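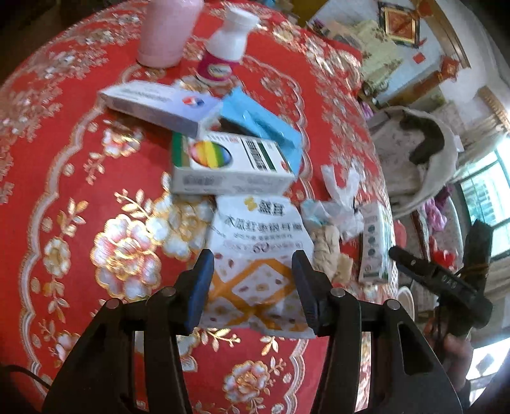

3. Planning and Budget

Read this section before you order the Himosen hand gripper set. Many customers buy the grippers first and find later that the budget has no money left for spare parts.

3.1 Make the purchase plan

1. Write down the objects you will handle. Include cartons, bottles and soft packets, and weigh each one when it is full.
2. Decide the number of operators. Each operator needs 2 grippers, one for each hand.
3. Order one spare set of finger pads for each operator. The pads are wearing parts and the warranty does not cover them.
4. Keep 15 percent of the total budget for cables, straps and shipping.

Note: The Flendia storage kit is sold separately. One kit is enough for 200 hours of recording. 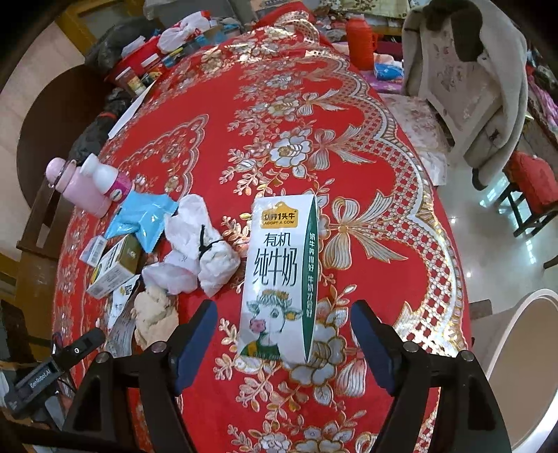

5. Calculate the working hours. The finger joints must be inspected after every 300 hours, and the inspection must be in the yearly cost.
6. Send the finished plan to your dealer and ask for a written offer.

Caution: Do not mix Himosen finger pads with pads of other makers. The screw holes can be different.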